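3.2 Walking the hedges at Vutholm

I should say up front that I didn't set out to study hedgehogs. I came to Vutholm for the bats, and the hedgehogs kept turning up in my notes until they had a column of their own. By June I had 143 droppings, tracks and live sightings written down, and it seemed silly not to do something with them.

So I split the farm in two. The Veloso side has old hedges, thick at the bottom and full of bramble, and the Stalero side has younger ones with a wire fence running through them. I walked each side after dark, same pace, same lamp, and wrote down every animal within arm's reach of the hedge. I tried to keep the walks even, but rain got in the way more than once and I let a short night stand as a short night. 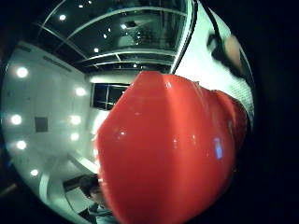

The old hedges won by a mile. Of the 143 records, 121 came from the Veloso side, and most of those were close to a gap or a gate where the animals could get through to the pasture. I had guessed they'd stick to the thickest cover all night long. They don't! They sleep in it and then head straight for the short grass, where the beetles are. 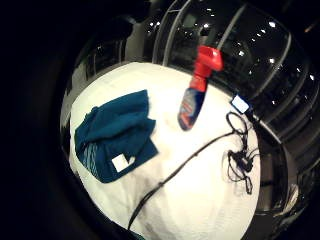 Figure 4
By the author, Vutholm hedgerow survey
Posted 14/07/2025

Now for the part I'm less sure of. We also put out tracking tunnels — plain ones, with an ink pad and a sheet of paper — along 200 yards of hedge on the Jasent boundary. I got 93 sheets back that I could read. Plenty of them had rat prints all over, and a hedgehog that walks over rat prints leaves a mess I wouldn't want to swear to. I've left the doubtful sheets out of the comparison in Section 4, though I kept them in a box in case somebody with better eyes wants a go.

One more thing about the wire. On the Stalero side I found tracks that ran along the fence, turned, and came back the same way, and I saw the pattern often enough that I'd like to cut a few small holes and repeat the walks next spring. The farm has already said yes to the holes.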